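圣诞树该什么时候收，我们家每年吵一次

按我妈的规矩，节后的装饰不能过小寒。我问过她这规矩从哪儿来，她说从她那儿来。今年小寒那天我在加班，第二天头疼，第三天终于良心发现，于是在2020年1月8日的晚上，我搬了把椅子坐在树对面，跟它对视了一阵，然后去泡了杯茶。

收东西这件事，我一向是从泡茶开始的。

先交代一下这棵树。小的，塑料的，绿得很坚决，那种绿在自然界大概只有刚刷完漆的邮筒好意思穿。三年前在Batemau买的，那家店卖灯泡、卖拖把头、卖过季节日用品，老板把圣诞树和蚊帐挂在一起，理由是都占地方。我当时想买棵大的，Melaniia拦住了我。她是我当时的室友，租房经验比我丰富，搬过的家比我住过的酒店还多。她的原话是：“你买多大的树，就要抱着多大的树下楼。”我觉得这话很不浪漫，后来抱着小树下过两次楼，改主意了。

小树有小树的脾气。每年十二月从盒子里拿出来，它都是扁的，像刚被人从地铁早高峰里挤出来。枝条全贴在杆子上，要一层一层往外掰。说明书上写“轻轻整理即可”，写这句话的人一定没有整理过。针叶会扎手，扎得不疼，但是很烦，掰到第二层手背上就全是小红点，像得了什么只有节日才发作的病。

掰完还有一个问题，就是垂。新买那年枝条是往上翘的，精神得很；压了几年盒子之后，每一层都微微往下耷拉。我一开始很在意，想用铁丝给它绑起来。后来有一次Jae-hoon来吃火锅，端着碗看了半天，说这样比较像真的，真的树上有雪，就是往下垂的。我说这上面没有雪。他说那就当它心里有。他那天喝了不少。

反正从那以后我就不绑了。

再说墙纸。凡是来过我家的人，进门第一句都是墙纸，我已经准备好了一套标准答复：不是我选的，对，看久了会习惯，不，晚上不会做噩梦。我现在住的这间，客厅里有个凹进去的角，前任房客Vira Nazarenko给它贴了一种花特别大的墙纸，大到你坐在旁边吃饭会觉得有人在看你。她搬走的时候留了一张纸条，说剩下半卷在柜顶，“万一哪里翘边可以补”。我刚搬进来时打定主意要撕掉它，连铲刀都买好了。铲刀现在用来铲烤盘。

人对花墙纸的态度是会变的，我个人经历了四个阶段：想撕，懒得撕，跟客人一起嘲笑它，然后有一天客人嘲笑它，我不高兴了。那个客人是Babar Baloch，他说这墙让他想起他姑姑的窗帘。我说你姑姑品位很好。他说他姑姑后来换了百叶窗。

这种墙前面摆圣诞树有个好处，就是不用挂东西。我第一年还认真挂过，彩球、小铃铛、一串会闪的灯，挂完退后两步，什么都找不着了，全淹在花里。灯一闪，整个角落看着像要出故障。所以从第二年开始我就让树光着。一棵什么都不挂的圣诞树，放在白墙前面会显得主人刚失恋；放在大花墙纸前面，它反而是全屋最冷静的一件东西。
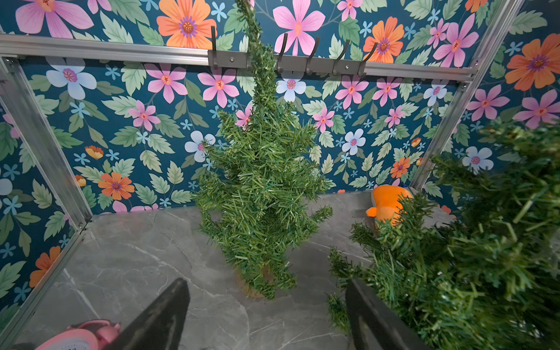 不挂东西的第二个好处，是收的时候少一道工序。我同事Arsen Semeniuk家里有棵两米多的，光是解灯串就要一个晚上，他太太负责拿灯串的一头，他负责另一头，两个人绕着树走，方向还总是反的。他跟我讲这事的时候表情很平静，说他们结婚以来最严重的一次争吵，起因是一个打结的转换插头。今年他们决定把灯留在树上，连树带灯一起用床单裹了，立在储藏室门后面。他女儿半夜上厕所看见，哭了。

所以我对自己这棵树是满意的。我要做的只有三步：把枝条掰回去，把树从座子上拔下来，塞回盒子。

第一步没有什么好讲的，就是把十二月的事倒着再做一遍。从最上面往下捋，上面那截又细又长，没几根枝，捋两下就服帖了，越往下越蓬，越往下越不讲理。我有一年从下面开始捋，捋到上面时下面又弹开了，来回折腾了大半个钟头，才想明白应该反过来。这种道理写出来显得很蠢，但我查过，那本说明书里就是没有。

第二步比较麻烦。树干插在底座里，每年插进去的时候都松松垮垮，我总担心它会倒；到一月要拔的时候，又像长在里面了。我试过拧，试过晃，试过一个人踩住座子一边往上提，结果连人带树往后退了一截，撞在餐边柜上，震下来一个盘子。盘子没碎，是Stitard的密胺盘，就是那种摔不碎、也因此永远没有理由换掉的盘子。我妈送的，一套六个，到现在还是六个。

今年学聪明了，把树放倒在地上，拿膝盖压住座子，两手握着树干转。转到第三下，松了。我躺在地板上歇了一会儿，从那个角度看，墙纸上的花更大了。

掉下来的塑料针叶得扫。真的松树掉针，人家还说一屋子松香；塑料的掉针，就只是垃圾。而且它特别会藏，地毯里、拖鞋里、沙发缝里，我四月份还能从袜子上摘下一根来。有一回开会，坐我对面的人盯着我的毛衣看了很久，我低头一看，胸口别着一小截绿的，那天外面二十几度，大家都穿短袖。我说是胸针。没人接话。

吸尘器对付不了这个，会卡。要用胶带。把宽胶带在手上反着缠一圈，蹲在地上一下一下地按，按满了换一圈。我家那卷胶带原本是封箱用的，买的时候一箱一箱地打折，脑子一热买多了，如今唯一的正经用途就是粘圣诞树的毛。

第三步，塞回盒子，是真正考验人品的一步。

我一直想见见设计这个盒子的人。树是从这个盒子里出来的，按理说应该回得去，可它每年都比上一年胖一圈。第一年盖子还能合上；第二年合上了，但中间鼓着；去年我坐在盒子上才把胶带贴好，Melaniia在视频那头看我坐着，还问我是不是在休息。今年盒子的一个角终于裂了，沿着折痕整整齐齐地裂开，露出一簇绿，像有什么东西急着要出来过下一个圣诞。

我在网上搜有没有专门装圣诞树的袋子。有，而且种类多得让人怀疑大家的日子都是怎么过的。有带轮子的，有带提手的，有分两格的，还有一款叫Sundilura，自称“全家族收纳方案”，标价1196，配图是一间车库，车库里有九个一模一样的袋子，码得比我的人生还整齐。我看了看自己花200块钱买的树，觉得给它配这么个袋子，有点像给泡面请厨师。

最后用的是旧枕套。枕套这个主意也是Vira教的，我们因为转信件的事还有联系，她有一份水电账单老往我这儿寄，改了几次地址都没改过来。我顺口抱怨盒子裂了，她回我：枕套，开口朝下，从树尖往下套，套到底打个结。我照做，居然刚好，只是枕套上印着绵羊，套好以后整棵树像一个很瘦的人在装睡。我给她发消息说谢谢，她问墙纸还在吗。我说在。她发来一个我看不懂的表情，可能是感动，也可能是惊讶。

底座没套进去。它是圆的，枕套是长的，两样东西谁也不肯迁就谁，我就把它单独放在柜顶，压着那半卷墙纸。这样明年一定会忘。我知道明年一定会忘，因为去年我就忘了，抱着树在屋里找座子找了两个晚上，中间一度把树插在一只Venckus的冷水壶里，壶里还垫了几双袜子固定。Jae-hoon来了，说这个造型有想法。我说你闭嘴，帮我找座子。座子最后在鞋柜里，至于它为什么在鞋柜里，我到现在也没有线索。

为了不再发生这种事，我这次写了张便条，“座子在柜顶，墙纸旁边”，贴在枕套上。贴完一想，枕套也在柜子里，要找到便条得先找到枕套，不过这一步应该问题不大，它毕竟有绵羊。

树收走之后，那个角落空了一块。每年这几天我都不太适应，端着茶杯走过去，习惯性地绕一下，绕完才发现没什么可绕的。墙纸倒是精神抖擞，像憋了一个月终于轮到它说话。我试着把落地灯挪过去，太瘦，镇不住；把餐椅挪过去，像罚站；又把晾衣架挪过去，撑开，挂了两件衬衫，退后看看，说不上好看，但衬衫在大花前面显得格外朴素，像两个误入宴会的会计。

晾衣架就先放那儿了。我妈打来电话，问树收了没有，我说收了。她问是小寒之前收的还是之后收的。

我说妈，信号不太好。

她说你那边信号每年一月都不好。

然后她讲她自己的事去了，说家里阳台上那盆假杜鹃洗了一遍，用洗洁精，泡在盆里，洗出来的水是黑的。她问我那棵树洗过没有。我没洗过。从来没有人跟我说过塑料树是要洗的。挂了电话我看了看柜顶，枕套已经打了死结，椅子也搬回去了，茶是第三泡，没什么味道。

十二月再洗吧。要是有人试过连枕套一起扔进洗衣机，麻烦在下面留个言，告诉我转速调多少。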